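Home | About the Programme | Guidance | Gallery | Training | Contact

Good Practice Gallery: Hand-Held Gripper Work with Fabric

The Nudura programme publishes this gallery to accompany its written guidance on the use of hand-held gripper tools in shared rooms. The guidance applies to all persons who operate the tools, all persons who supervise them, and all visitors admitted while work is under way. It was prepared by Eylül Başaran and reviewed by Boonsong Meesuk, and it replaces the earlier note issued in January.

The gallery is arranged under the headings used in the guidance. Each heading carries the rule as it is currently worded, together with a short commentary. Where a rule and its commentary appear to differ, the rule prevails. Operators working at the Clilero and Sollance rooms should also read the local instructions displayed at the entrance, as some arrangements differ between the two sites.

1. Before the session

Rule 1.1. The operator shall inspect both grippers before use. Finger pads shall be free of tears, loose edges and residue. A gripper with a damaged pad shall be labelled and withdrawn.

Rule 1.2. Cables shall be checked along their full length. Any cable which passes near the face, the neck or the elbow shall be secured so that it cannot catch when the arm is raised.

Fabric tasks place little load on the pads, and wear is therefore easy to miss. Lint gathers in textured surfaces over the course of a day and reduces the hold on thin cloth. Pads should be brushed at the start of each session and again at the midday change of operator. Solvents are not to be used without the agreement of the site supervisor.

2. Wearing head-mounted equipment

Rule 2.1. Straps shall be adjusted by the wearer and shall be firm without causing discomfort. No person shall wear head-mounted equipment for longer than 80 minutes without a break of at least 10 minutes.

Rule 2.2. A wearer who reports dizziness, eye strain or headache shall stop at once. The session shall not be resumed by that person on the same day.

Supervisors are asked to record the time at which the equipment is put on, and not the time at which the first task begins. The difference can be considerable where several adjustments are needed. Wearers should not be pressed to continue in order to complete a set — an incomplete set is an acceptable result and is to be entered as such.

3. Two grippers at work

Rule 3.1. Where an operator holds a gripper in each hand, the item shall be secured by one gripper before the other approaches it. The finger pads of the two grippers shall not be closed against one another.

Rule 3.2. Marker faces and camera lenses shall be kept clear of sleeves, cloth and fingers.
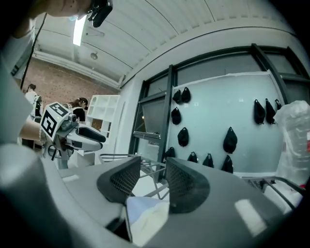 Handling white fabric with a pair of hand-held grippers. The cloth is pinched just below the pads of the right-hand tool, while the left-hand tool carries its marker cube on top and a small camera module just beneath.

4. Other persons in the room

Rule 4.1. Persons who are not taking part shall remain outside the reach of the operator's arms and shall not pass behind an operator who is wearing head-mounted equipment without first speaking.

Rule 4.2. The number of persons observing a single operator at close quarters shall not exceed 2.

Rule 4.3. All persons who may be recorded shall be told so on entry and shall be given the opportunity to leave or to wait elsewhere. Consent given for one session does not extend to the next.

The third rule was the subject of most of the correspondence received on the previous note. Several sites had relied on a notice at the door. A notice remains useful and should be kept in place, but it does not meet the rule by itself. A member of the team must speak to each person on entry, and the conversation should be entered in the session log.

5. Storage and surroundings

Rule 5.1. Bags, coats and spare materials shall be hung or shelved away from the working area. Nothing shall be left on the floor within the operator's reach or along the route to the exit.

Rule 5.2. Fabric items shall be returned to their container at the end of each task. Items which have fallen to the floor shall be set aside and inspected for grit before they are used again.

Rooms used for this work often serve other purposes as well. Fixed furniture need not be moved, provided that the operator has been shown its position before putting on any head-mounted equipment. Trolleys with wheels shall have their brakes applied.

6. Ending the session and keeping records

Rule 6.1. Grippers shall be set down in the open position, on a flat surface, before head-mounted equipment is removed.

Rule 6.2. The session log shall state the operator, the room, the items handled, any stoppage, and any contact between a gripper and a person, however slight.

The programme has received 1,057 session logs under the present form. Those from the Hägglund site are generally complete, and its practice of having the log countersigned before the room is released is recommended to other sites. The most frequent omission elsewhere is the end time. Logs without an end time will be returned to the supervisor for correction.

Recordings are to be transferred on the day they are made and removed from portable storage once the transfer has been confirmed. They shall not be copied to personal devices.

Comments on the guidance, and proposals for further entries in the gallery, may be sent to the programme office at any time. Proposals should name the rule concerned and confirm that every person who can be recognised has agreed to publication. Questions about a particular room should be addressed to its supervisor in the first instance.

Shares: 10 | Comments: 2

Nudura Programme Office | Contact us | Copyright Nudura. All rights reserved. | Back to top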